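Moving the mail archive off Prustemeo

The export finished in May and came to 2655 folders, most of them empty. Prustemeo creates a folder for every label a message has ever carried, including labels deleted years ago, and the exporter writes all of them out. A short script removed anything with no messages in it and left 201.

I tried Dronder first for the import. It reads the mbox files correctly but rewrites the date header when the time zone is missing, so older messages sort to the day of import. There is a setting for this under Advanced, and it has no effect on files larger than the preview limit. I filed a report and moved on to Hornenix, which keeps headers as they are and is slower.

Attachments were the larger problem. Hornenix stores them by hash, and 395 of mine failed the check on the first pass. The failures were all messages forwarded inline, where the old server had wrapped lines at the wrong width. Re-encoding the bodies and running the import again brought the failures down to 3. I kept those as raw text.
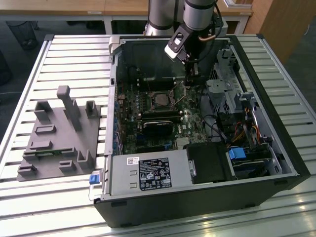 2 min read

Search is usable now. A full-text query over the whole archive returns before I have moved my hand off the keyboard, and quoted phrases work if the index was built with positions turned on. That option is off by default. Turn it on before the first import, or you will be building the index twice.

Next is the calendar data, which Prustemeo exports in a separate format with recurring events flattened.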